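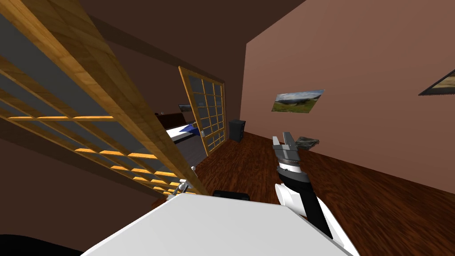
*Timber lattice screen with horizontal slats.*

## Caring for oiled timber at Arkari

**How often should I re-oil?**
Every January for pieces in full sun. Others can wait until the colour looks dull.
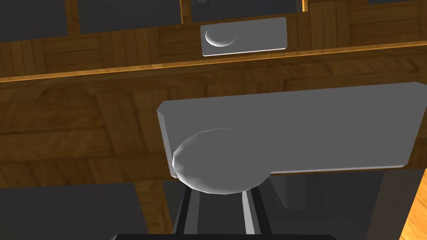 Ladi Briggs wrote to ask if olive oil would do. It won't. It goes rancid and stays sticky.

**Can I use a damp cloth?**
Yes, wrung out well, and wiped with the grain. Timber near glass fades faster, so check it first. 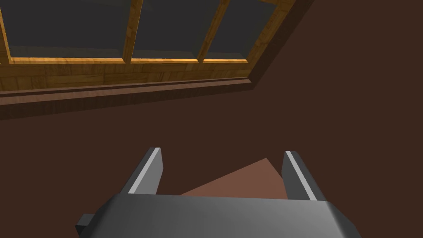

Dry it straight afterwards with an old tea towel. Skip spray polish, as it stops new oil soaking in.

**When can I put things back?**
Leave the piece for 13 hours, or overnight if it's humid.

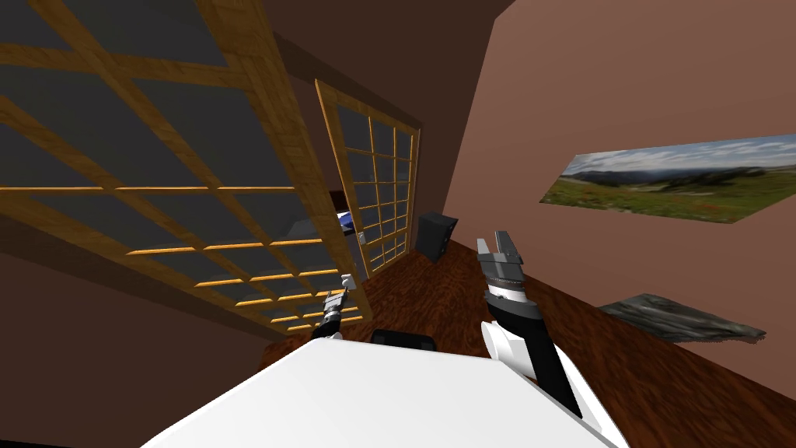 ## Orders and returns

Unopened tins can come back within eight days. Email Arif Krishnan with your order number.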